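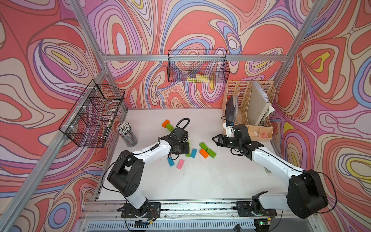
4.2 What the rules leave out

Most written guidance for two-arm tabletop cells covers the same ground: keep hands out of reach, fix both arms to one rigid base, record the software version. We have no quarrel with any of it. Our complaint is that a cell can pass every item and still produce results that another lab cannot repeat.

Take the surroundings. The draft checklist used at Priton (Hollenstein and Đồng, June revision) asks for "a neutral or documented background" and leaves it there. Figure 3 shows a cell with swirling patterned panels on three sides, a white tabletop and wooden blocks between two arms. Does a one-line note that the walls are patterned count as documentation? Under the draft it would. We doubt that a reader could rebuild the cell from such a note, and we would ask for the print file and the panel positions as well.

Figure 3. Two-arm cell with patterned walls. Both arms are mounted along the front rail, with the grippers over the work area. Wire baskets hang at the back and left, and a pen holder and a desk organizer stand toward the rear corners.

Objects that play no part in the task are handled even more loosely. The draft calls them "clutter" and permits them "in reasonable amounts". A pen holder and a file organizer are clutter until a wrist swings back into one of them, and then they are obstacles. We suggest that anything standing on the work surface be listed by position, whether or not the task refers to it.

Cables get one sentence in the draft, which says they should be "managed". Loops that stand clear of a wrist or hang beside a gripper may be harmless in one motion and snag in the next. A rule worth having would name the poses at which slack must be checked.

We asked two raters, Diệp and Lục, to apply the draft separately to 400 logged sessions. They disagreed on 115 of them, mostly over the background and clutter items. Hollenstein has replied that training would close the gap. Perhaps – but a standard that needs its authors in the room is not yet much of a standard.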